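Call for participants: online tutors and their silent forums

Tranton Open Learning is looking for 22 part-time tutors to take part in a study of discussion forums on distance courses. You know the sort of thing. Week one: everybody says hello and mentions a cat. Week two: a question about the deadline. After that, tumbleweed. 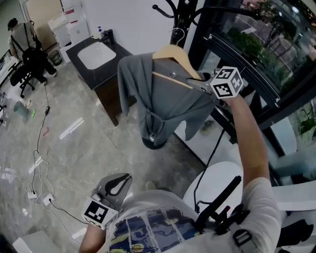
We would like to find out what tutors do when that happens, and whether any of it helps. You will run one short course on our Hesent platform, keep a diary of your own postings and talk to us twice by video call, for 60 minutes each time.

You should have taught online for at least 2 years and still be willing to discuss it. Any subject will do. Our pilot included bookkeeping, beekeeping and Old Norse, and the forums were equally quiet in all three.

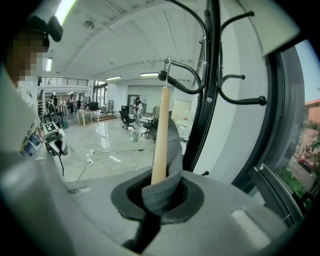 The study begins in November and runs for one term. We pay a flat £504, in two parts, the second on receipt of the diary – a legible one, please. Students will be told that the study is going on and may opt out, which a few will do by never logging in.

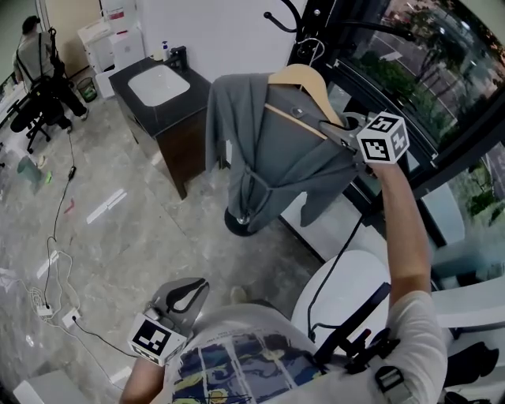 Britta Albers, looking back on the pilot, wrote that she had expected to be told off for her one-line replies and was instead asked to explain them, at some length.

Recordings are kept on our own server and names are removed before anyone outside the team reads a word.

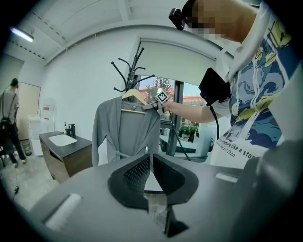
Does the diary have to be written every day? Bhupendra Kashyap wanted to know. No. Twice a week is plenty, and "nothing happened" is a perfectly good entry.

To apply, send Irena Zieliński a page on your teaching and one forum question of yours that got no answer. Closing date: 31/05/2019.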